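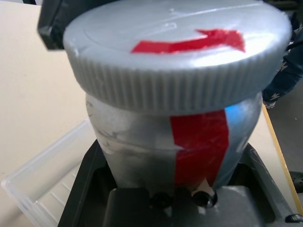 About Kistau Closures

Kistau tests screw caps and the containers they go on. We measure how much force it takes to open a cap, how far it has to turn to seal, and how both values shift after repeated use. Clients are mostly small packaging makers that have a molding line but no test bench.

The company was started by Stellan Solberg, who had spent several years setting up filling lines and kept running into caps that met the drawing and still leaked. The first bench was built in a rented unit on Cerneck Road. We moved to the present building in September and now run 10 stations.

What we test

Ribbed plastic caps on cylindrical bodies make up most of the work, wide-mouth sizes in particular. Grip depends on rib depth, rib spacing and cap diameter, and we report these separately. We also test flat-sided caps, child-resistant closures and liners. We do not test crown caps or corks.

How a container is set up

The body sits in a rigid holder so that all rotation takes place at the thread. Reference containers are marked with red tape: a curved arrow on top of the cap for the direction of turn, and a vertical strip down the body as the fixed line. Tape is cut by hand and replaced when it will no longer lie flat. We tried paint pens in the first year - they wore off at the rim.

Reference containers stay in service for a long time and pick up scuffs and smudges. Surface wear on the body is logged but does not retire a unit. Thread wear does. Caps and bodies are kept as matched pairs and are never swapped between stations.

Records

The archive holds 1,314 completed reports. Of these, 311 cover repeat-use testing, where one cap is opened and closed until the sealing torque falls out of range. Raw readings are kept with each report and supplied on request. Torque is given in newton meters, with inch-pounds in a second column for clients who need it.

The Tanabe bench

Our largest fixture, called the Tanabe bench after the street where the parts were picked up, takes bodies too wide for the standard holders. It is booked separately. Samples for it should be sent empty, with caps packed apart from the bodies.

Page last revised Friday, February 23, 2018.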